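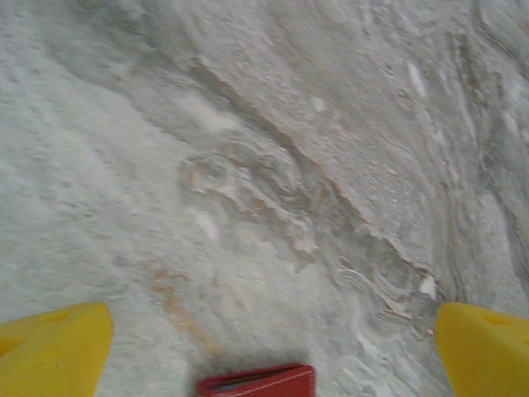

Radumia marble-effect worktop film, 5 metre roll

I bought one roll of the Radumia film in the pale grey to cover a tired utility room worktop and the top of an old side table. It came from Catia, a home shop I've used before, and cost £64 including delivery. The worktop has been in use for 14 weeks now, so this is a review of living with it as well as putting it on.

The pattern is the main reason to buy it. A lot of these films are plain white with a few hard black lines, and they look like gift wrap once they're down. The Radumia has a soft whitish-grey base with swirls and mottling in it, and a thin tan-brown line running across on the diagonal that could pass for a vein or a crack. There are warmer streaks too, close to rust in colour. My sister tried to wipe one off. If you want a clean, even surface you won't like it. Crumbs and tea drips don't show up much, so check twice before you put paper down.

Fitting was slower than the leaflet suggests. Wash the old surface, let it dry overnight and peel the backing a little at a time. The glue grabs quickly. I had two bubbles near the wall and got rid of one with a pin and a plastic scraper. The other is still there. Corners need a hairdryer and some patience — I did the front ones twice.

The roll is narrower than my worktop is deep, so there is a join at the back. The pattern doesn't line up across it. With this much going on in the design it's hard to spot from the door, but you can feel it with a fingertip.

It wipes down with washing-up liquid. I always use a mat under hot pans. A dropped tin opener left a small dent, and the edge by the sink has started to lift slightly. I've stuck it back once.

I used the Vultari film on a shelf last year. That was cheaper and easier to lay, but thinner, and the print wore off at the front.

Four out of five. I'd buy it again for a table, and think harder about it near a sink.

Comments

chien_14: Did you seal the edge by the sink? Mine lifted as well until I ran clear silicone along it.

Reply: No, but I will. Thanks.

mossybank: Is it shiny? I can't stand a glare under the lights.

Reply: It does catch the light in places. Duller than the Vultari one.

P. in the flat upstairs: Any trouble getting it off again? We rent.

Reply: I peeled back a test strip after a day and it came off clean. Can't say what it would do after a year.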